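Grip pads on the Zirketti two-finger gripper: worth paying for the textured ones?

Posted by benchrat_ohio, January 28, 2025

We have a Zirketti arm on loan from Purnstead until the end of the month and need to decide whether to buy it. The job is picking up light, odd-shaped things with handles: small nets, brushes, scoops. The quote lists textured finger pads as an extra, sold in packs of 4. Smooth pads come with it. The sales page says the textured ones are for "slim rigid items" and leaves it there.

Small nets are the part I worry about. The handle is thin and the hoop end sticks out a long way, so I expect it to swing when lifted. 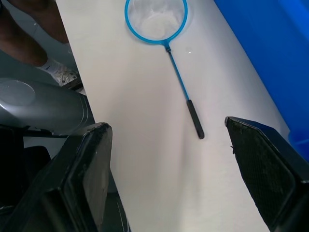
Fingers open over the black grip of the net, blue hoop at the far end.

Has anyone run these on thin round handles for more than a day or two? I would also like to know how fast the pads wear.

mold_and_die

We bought the same gripper in September. Get the textured pads. With smooth ones our paint brushes rotated in the grip when the arm turned. With textured ones they mostly stayed put. Close on the handle as near to the balance point as you can. On a net that may be up on the shaft instead of the grip, so try both and lift slowly.

Wear depends on dust. We wipe ours every 100 picks and have replaced 2 pads so far. Keep the force low on plastic handles or you will mark them. The default setting was too high for us.

tk_Zurnbridge

just get a suction cup

pallet_jackie

Suction won't do much on mesh or a thin handle. I agree with the pads. Ask Purnstead to put a pack in with the loan, they did for us. Our quote took 4 emails to sort out, so start early.

Related
Phillips screws stripping on gripper finger mounts
Zirketti arm stops partway through a saved routine
Purnstead loan terms: who pays return shipping?
Cleaning rubber pads without drying them out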